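Sticky drawers, loose handles and other small jobs

Posted November 2021 in Kitchen & Workshop

Quick one this week, got a sink half out of the worktop and the plumber is due back. Notes from the last few months, in no order.

Drawers that stick. First thing, take it out and look at what's fallen down the back. Nine times out of ten it's a tea towel or a takeaway menu. Had one with a whole potato masher wedged behind it. If it's clear behind, look at the runners. Old wooden runners want candle wax, plain white candle, rub it on hard and work the drawer in and out a few times. Don't use cooking oil. It goes gummy by summer and then you've a worse job than you started with.

Metal runners, wipe them down with a rag and a bit of white spirit, get the fluff out of the rollers with a cocktail stick, then a very small squirt of dry silicone spray. Open a window. Wipe off what drips or it'll end up on your cutlery.

Still rubbing? Might be swollen. Ours always swell in June when we get that muggy fortnight. Mark where it rubs with a pencil, 220 grit, sand a little, try it, sand a little more. You can't put it back once it's gone. Seal the bare bit after, dab of varnish will do.

Handles. They work loose from the inside, so that's where the screwdriver goes. Holding the handle still with your other hand. If the screw just spins, hole's worn. Matchstick and wood glue, snap it off flush, leave overnight, then re-drive the screw. Svend Toft wrote in to say he uses a golf tee for the same thing, whittled down. Fair enough, more wood in the hole.

If you're swapping handles for new ones, measure the old holes centre to centre BEFORE you go to the shop. Not the length of the handle, the holes. I have bought the wrong ones twice. And check the screws aren't too long, modern fronts are thinner than you'd think and a long screw leaves the handle rattling about.

Painting the fronts. Take them off if you possibly can, lay them flat, sugar soap, rinse, let them dry properly. Key the surface lightly. Two thin coats beat one thick one every time and the edges are where it runs, so go round the lip first with a small brush and do the face after with a foam roller. Always finish along the grain. For a washed grey look, thin the paint with a splash of water, brush on, wait a minute and drag it back with a dry cloth. Practise on the back of somthing.

Pale grey drawer front, olive-green handle. 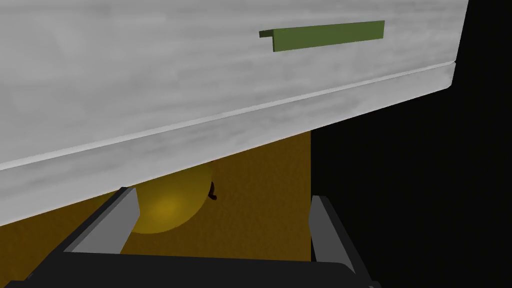
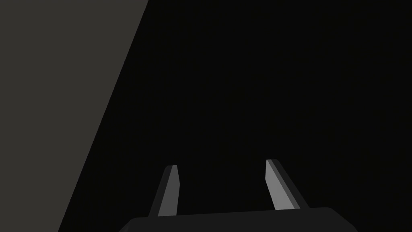
Leave painted fronts a good few days before you hang them, longer in cold weather. Feels dry isn't the same as hard. We put ours back on day 2 and there's still a mark where the chopping board leaned.

Smelly drawers. Bicarb in a saucer, shut the drawer, leave a week. Musty old ones from the salvage yard, put them outside on a dry windy day, upside down on a couple of battens. A wipe with vinegar and water first, wrung out nearly dry so you don't raise the grain.

Drawer bottoms that sag. Slide it out if it's in a groove, flip it over, slide it back. Good for another ten years. If its pinned, pull the pins, glue a batten down the middle underneath and re-pin. Check it clears the drawer below before the glue sets!!

Illia Hladun asked about lining paper. Leftover wallpaper, cut a touch small, no glue. Comes straight out when someone spills the turmeric.

Cupboard doors and hinges next time, if the sink's back in by then. Send questions in the usual way, and please say what the thing is made of.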